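Shape board keeps sliding in the gray bin, and the pieces are hard to push in
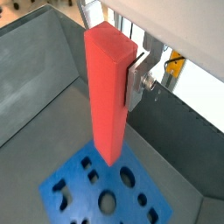

Posted by Pralo in Toys, Games and Puzzles
11/20/25

Hello everybody. I hope this is the correct section. I have a foam board in blue color, with holes of different shapes, and for every hole there is a block which belongs to it. We keep the board in a gray plastic bin, flat on the floor of the bin, because my daughter likes to play with it there and so the blocks do not roll under the sofa. She is almost three years old.

I have two problems. The first is that the board moves. When she puts a block a little crooked, the board goes away from her to the other side of the bin, and then she becomes angry. The second problem is with the tall red block, the one with four equal sides. If it is perfectly straight, it goes in. If it is only a little turned, it sits on top of the foam and she pushes with all her strength. I am afraid the foam will tear at the corners of the hole. One corner is already a little soft.

I tried to put a kitchen towel under the board. It was worse — the board became wavy and then nothing wanted to go in. I do not want to glue it, because I also need to wash the bin sometimes.

Is it normal that the block is so tight? Should I sand it, or cut the hole bigger? I bought the set second hand in May, so I cannot ask the shop, and there was no paper with it.

Thank you in advance for any advice.

Stolletti
Member, 1,107 posts

Please do not sand the block and do not cut the foam yet. Both things you cannot undo, and foam becomes looser with use without any help. We had a similar board and after one winter the pieces were falling out when we lifted it.

For the sliding: buy the thin rubber mesh which people put in kitchen drawers. Cut it a little smaller than the board, so that the edge does not look out, because children like to pull it. Wash the floor of the bin with dish soap before and dry it well. Dust is the reason why many such mats stop holding. The mesh is flat, so the board will stay flat too, different from the towel. When you want to wash the bin you just take everything out.

If you do not want to buy anything, four small pieces of the removable putty for posters will also work, one near each corner. Press the board down for a few seconds. You must renew it from time to time, and do not leave it on a hot day because it can become sticky and difficult to remove from the foam. With a child of this age I prefer the mesh, because putty can go in the mouth.

For the tight hole, look first if there is something inside. In ours there were crumbs and one piece of dried modeling clay at the bottom, and I was blaming the block for two weeks. Use a dry toothbrush, then a cloth which is only a little damp.

Then try the block yourself, slowly. Hold it near the top, keep it straight above the hole, let it touch the foam very lightly and turn it a small bit left and right. You will feel when the corners find their place. If it goes down like this without force, the size is correct and she only needs time. A square is harder than a circle, because a circle fits however you turn it.

You can also put a small pencil line on one side of the block and another on the foam beside the hole. My son understood this quickly — line to line. Later we erased it from the block, but on the foam it stayed a little.

Akande
Member, 200 posts

Just take it out of the bin and put it on a carpet. Ours never moved on carpet.

Cukora
Member, 335 posts

I agree with Stolletti about the mesh. I only want to add something about the bin. If the walls are high, a small child must reach over the wall and then down, and from this position it is very difficult to hold a long block straight. Her arm comes from the side, so the block comes from the side also. Try to sit her at the short end of the bin, or use a low tray with a small edge. The blocks will still not roll away and she can see the holes from above.

About the soft corner: leave it alone if it is only soft. If it really tears, a small drop of glue made for craft foam will close it, but read on the tube that it is for foam, because some strong glues melt it. Let it dry until the next day and keep the block out of the hole during this time, otherwise you glue both together. I did this with a star.

Pralo

Thank you all for the answers. There was a crumb in the hole, a big one, so I am a little ashamed. Now the block goes easier but it is still tight when it is turned. I ordered the drawer mesh and it should come next week. Carpet we do not have, only tiles. I will also try the low tray, I think I have one from the oven which is too old for baking.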